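Plurelwood pushes planner update for cloth handling

Plurelwood put out version 3 of its Garano planning software late Tuesday night's build cycle — release notes still being filled in. Main change: the planner now replans mid-grasp when fabric moves. Trained on 4,000 demos recorded in 18 homes. Free for current license holders. 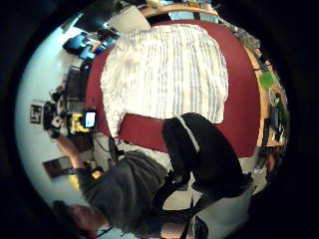

Garano's old planner treated bedding as flat, says lead developer Inmaculada Campos. Bad assumption. A rumpled duvet, like the white one with thin gray stripes on a deep red cover, gave it folds it coudn't model, and it would stop and wait. New version keeps going, replanning in up to 220 milliseconds.

Perception code is mostly unchanged. Fulgencio Bermúdez, who runs tooling, wants the log viewer fixed next. Pillows not supported yet. Kozłowski arms only for now, Edlow drivers to folow.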